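We use cookies to keep this site working. Accept all | Manage settings

4. Planner and recovery layer

The task planner, which we call Undo, keeps a stack of completed skills together with the inverse of each one. A pick is stored with the pose it came from, and a hang is stored with the hook ID. When a skill reports failure, the planner pops entries until it reaches a state that the perception node can confirm, then replans from there.

Ffion Rosser wrote the perception node. It publishes tool class, planar pose and a confidence value for each item on the bench. Soon-im Seo wrote the planner and the arm arbitration, which assigns each item to the nearer gripper and locks the shared zone in the middle.

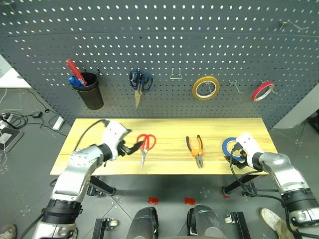
Training used 892 labeled views, with 552 of them from the head camera. Scissors and pliers gave the most trouble, as their handle outlines overlap at low angles. Tape rolls were detected reliably until a gripper covered part of the rim, at which point the pose estimate drifted toward the visible side. We now freeze the last clean pose once the gripper is within 40 mm.

Replanning takes roughly 9 ms. The lock on the shared zone is still coarse and should be split by arm link in the next version.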